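Prirkon Help Community
Topic: Kits and Grippers
Subject: Suitability of the Lininari tabletop kit for a bakery training program

Posted by culinary_dept_admin

Our department operates a vocational baking program and is considering the purchase of a Lininari tabletop handling kit for its second-year automation unit. The quotation we received covers one arm, the standard parallel gripper with two fingers, the teaching software, and a remote training session. The flexible finger set is listed as an optional item and would raise the total beyond the amount approved for this purchase.

The intended use is modest. Students would be required to teach the arm to take individual rolls and pastries from a work surface and place them in a basket or tray. Throughput is not a concern. Product condition is, as the items are afterwards served in the student dining room. We would be grateful for guidance on the following matters before the order is submitted in April.

First, can the standard fingers handle baked goods of irregular shape without crushing them? Second, is a cloth-covered table acceptable, or does the kit require a bare, rigid surface? Third, is the remote training session sufficient for instructors who have no previous experience with robots?

Replies from current owners of the kit would be especially welcome. We have already read the product brochure.

Posted by Fulgencio Villalobos

I have been responsible for evaluating the Lininari kit on behalf of a regional training center, and I can respond to all of your points. Our evaluation lasted 4 months and included bread, fruit, and packaged goods. The opinions below are my own and should not be taken as a statement by the manufacturer.

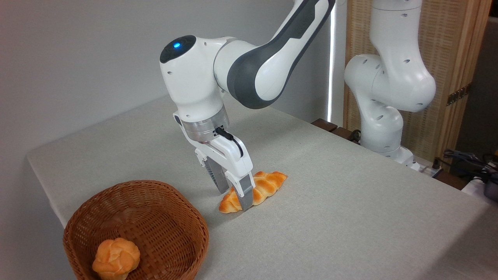 Irregular baked goods are within the capability of the standard gripper, provided that the item is approached across its narrow dimension. For an elongated twisted roll lying diagonally on the table, the wrist must be turned so that the fingers come down on either side of the bread, with the contact near the middle. A student who leaves the wrist square to the table will tend to push such a roll instead of gripping it. Round buns with a knotted top are more forgiving in orientation and less forgiving in height, and I would introduce them second.

Force should be set at the lowest value that holds the item, and then tested with product from the same batch. A soft crust on a humid morning will mark at a setting that a firm crust tolerates well. In our evaluation, 40 percent of the rolls handled at the factory default setting showed a visible dent. After the force was reduced, the figure fell to 3 percent. The software places this setting under Advanced, which I regard as a poor decision for an educational product.

A cloth surface is acceptable, with conditions. The fingers must come down close to table level to get a secure hold on a low item, and a loose cloth may be caught and dragged. We fastened ours underneath with clips and raised the lowest permitted position of the fingertips slightly. A plain, light cloth also made it easier for students to judge the position of the fingers from their seats.

With regard to food contact, please request written confirmation of the finger material from your supplier. The documents we received did not address the matter, and our center therefore discarded all items handled during the evaluation. You should not plan to serve handled products until you have that confirmation.

The remote session was adequate for installation and safety. It was not adequate for lesson planning. Our instructors needed over 2 weeks of regular practice before they were comfortable leading a class. I would approve the purchase without the optional finger set and reconsider that item after one term.

Posted by prudetti_user

We have the Prudetti and not the Lininari so I cannot speak to the force menu. Rolls are fine. Croissants shed flakes into everything, so keep a brush nearby.

Posted by Alcantara Equipment Desk

Thank you for your inquiry. Alcantara supplies the Lininari kit to schools and public institutions. The flexible finger set may be ordered separately at a later date and does not require a new controller. Requests for material documentation should be sent with the quotation number so that they can be matched to the correct version of the gripper. On-site training is available at additional cost.

Posted by culinary_dept_admin

Our thanks to all who replied. We will remove the finger set from the order and request the material documentation before proceeding. Mr. Villalobos, would your center be willing to share its lesson outline for the first practical session?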